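Ticket 684: Gray bin, stain on back inner wall, marks on contents
Site: Londen, returns room
Category: Storage / containers
Priority: Low
Status: Open, waiting on supplier

Summary
One open gray bin used for mixed household items has a broad dark stain across the middle of its back inner wall. Standard wipe-down does not remove it. Thin dark marks above the stain look like cracks. Need to know whether the bin can stay in use.

Reported problem
A light-colored cleaning cloth stored in the bin came out with a gray smear along one edge. The cloth was clean when it went in. The rest of the contents showed no marks. The bin came from the Tedulside store in May with a batch of used stock and had no history with it.

Condition at intake
Back inner wall: dark smudged area, widest across the middle. Thin dark lines higher up.
Right inner wall: whitish scrapes.
Floor: pale scuffs over a mottled gray-beige surface, one small dark round spot toward the right.
Left inner wall: darker than the back wall, no complaint recorded.

Log

Entry 1
Emptied the bin and wiped all inner surfaces with warm water and dish soap. Dried with paper towel. First towel picked up gray residue from the back wall. Second towel picked up less. Stain looks the same.

Entry 2
Rubbed the back wall with a dry white cloth, 40 strokes, moderate pressure. Faint gray transfer. Repeated on the floor next to the round spot, no transfer. The spot does not lift with a fingernail.

Entry 3
Applied Huet degreaser at the label dilution, left it for 12 minutes, rinsed, dried. Dry cloth test repeated on the back wall: no transfer. Stain still visible. Current reading is that the loose material is gone and what is left has gone into the scratched surface.

Entry 4
Checked the thin lines. Filled the bin with water to a level above the lowest line and left it on dry cardboard for 17 hours. Cardboard dry at the end. The upper lines were above the water, so this test says nothing about them. Pressed the wall from the outside by hand and saw no opening. Treating them as surface marks until the supplier answers.

Entry 5
Tried a melamine sponge on a small patch in one corner. It dulled the plastic and did not change the color. Stopped. Do not use on the remaining area.

Entry 6
Returned hard items to the bin, including the green brush and the pink-purple piece that goes lengthwise against the left wall. Cloths and anything absorbent moved to a lidded box on the shelf below. No new marks on the contents at the Saturday check.

Entry 7
Sent the supplier, Leltdale, a request for the replacement price and asked whether lines of this type are a known wear pattern. Auto-reply received. No answer yet.

Workaround
Keep the bin for hard, washable items only. Wipe the back wall with a dry white cloth at each weekly check. If the cloth shows gray, repeat the Entry 3 treatment and add a line to this log. Do not stack anything on the rim.

Open items
Answer from Leltdale on the lines.
Water test for the upper part of the back wall, which needs the bin tipped backward and propped.
Label for the bin: NO CLOTHS.

Attachment, bin in use:

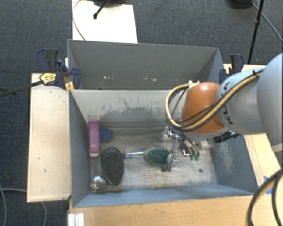
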